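Kitchen Tips for Robot Arms: Getting the Software to Behave Around Dishes

Cups and plates are my favorite thing to run arms on. They're cheap, they're everywhere, and they will find every lazy shortcut in your code! These tips come from my notebook on Skondico, our planning stack, and they should carry over to whatever you run.

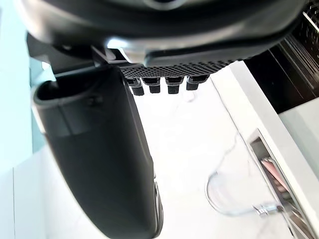 Posted by the Bailly kitchen bench, Gravham
Tue 25 June | Filed under: Perception, Planning, Dishes

Clear glass first. Depth sensors love to look straight through it, so don't ask the depth map where the mug is. Segment it in the color picture, then borrow the counter plane for height. Handles are great for this (a handle outline often survives when the rest of the mug melts away into white stone).

Shiny appliances need a keep-out box drawn by hand. Reflections make phantom points, and your planner will happily swerve around every one. I threw out 204 bad points in a single pass once I boxed the chrome!

Mask your own gripper before anything else runs. A wrist camera sees a lot of gripper, and an unmasked finger looks just like an obstacle that follows you everywhere.

For two-handed holds, plan the cup and let the arms follow. Give the cup one path, tilt included, and solve both wrists from that.
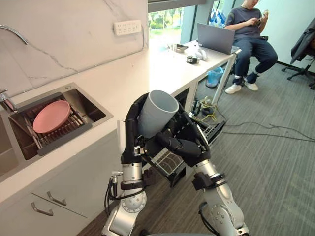 Then set a squeeze limit on each hand separately. One hand leads and the other stays a little soft, so a small timing slip doesn't turn into a tug of war. I log both wrists at the same rate and replay the log before I touch a single gain.

Slow down near wire racks. Thin rods drop out of a coarse voxel map, so I keep a fine map just for the rack and a coarse one for the rest of the kitchen. Planning time went from 621 milliseconds to 246 when I split them back in April, and I did a little dance.

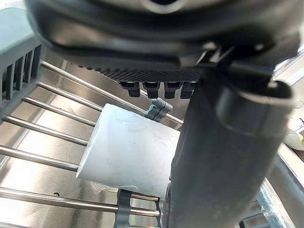
White cup on its side across the rack rods, seen from the wrist.

For a cup lying down, fit a cylinder and save the direction of the mouth along with it. Grasp poses that forget which end is open are a pain to fix later on. The Lollham config file has a field for it, called mouth_axis, and it's blank by default, so fill it in before your first run.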